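Shadows in Computer Graphics

A shadow, in computer graphics, is a darker area drawn on a surface where light from a source has been blocked by another object. Shadows are used in films, games, architectural drawings and technical software. They help a viewer judge where an object is, how large it is and whether it is touching the surface under it.

Shadows were left out of many early programs to save computing time. Simple pictures with shaded surfaces but no shadows were common, and objects in them often seemed to float.

Types of shadow

A hard shadow has a sharp outline. It is produced when the light is treated as a single point or as rays that all run in the same direction. A soft shadow fades gradually at its border. It comes from a light with some width, such as a window or an overcast sky. The fully dark part is called the umbra and the partly lit part around it is called the penumbra.

A contact shadow is the small dark area where an object meets the surface it rests on. It is usually the darkest part of the whole shadow, and artists often add it separately when the main method is too coarse to show it.
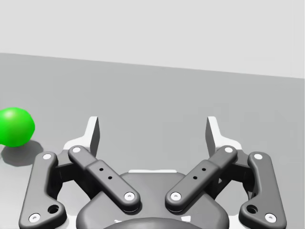
Color also plays a part. Light that bounces off a bright wall or object can tint the shadow next to it. Programs that follow only direct light miss this effect and give shadows a flat gray tone.

Methods

The simplest method is the blob shadow, a dark round patch placed under a moving character. It ignores the true shape of the character and the direction of the light, but costs almost nothing to draw.

Projected shadows flatten the shape of an object onto a plane. They work well on level floors and poorly on stairs or uneven ground.

Shadow mapping draws the setting first from the position of the light and stores the distance to the nearest surface in each direction. When the final picture is drawn, each point is compared with the stored distance. A point that lies farther away than the stored value is in shadow. If the map is too small, the outline of the shadow breaks into visible steps. A related fault, known as shadow acne, covers lit surfaces in thin dark stripes.

Shadow volumes build a solid shape out of the space hidden from the light. The outlines are exact, but the method is slow when many detailed objects are present.

Ray tracing sends lines from each visible point toward the light and checks whether anything is in the way. Soft shadows need many such lines per point. With too few, the shadow looks grainy.
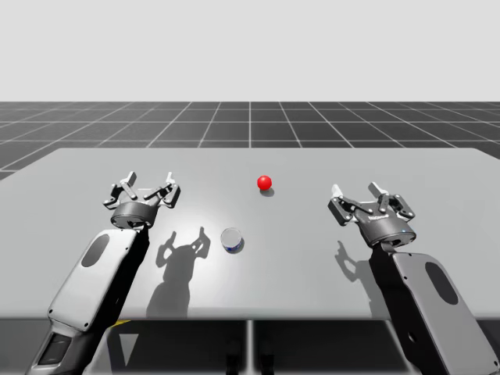 Use in teaching

Drawing schools taught the construction of shadows by ruler and compass long before computers. The textbook Light on Flat Ground, by Borghild Strand and Margus Venckus, brought these older exercises into courses on digital drawing. It contains 78 exercises, most of them using a ball, a box or a cone on a level surface. Students find the outline by hand and then compare it with a computer version.

Folke Kvam, who taught from the book at the Vollalstead drawing school, later added a chapter on outdoor light. It deals mainly with the sun at low angles, when shadows become long and small bumps in the ground begin to show. His former student Ronja Rustad wrote the answers to the exercises – a section missing from the first printing of 400 copies.

Covadonga Ibarra criticized the book for giving too little space to soft shadows. The revised version has a longer section on window light and cloudy skies.

Related articles
Ambient light
Linear perspective
Penumbra
Reflection (computer graphics)
Sundial
Texture mapping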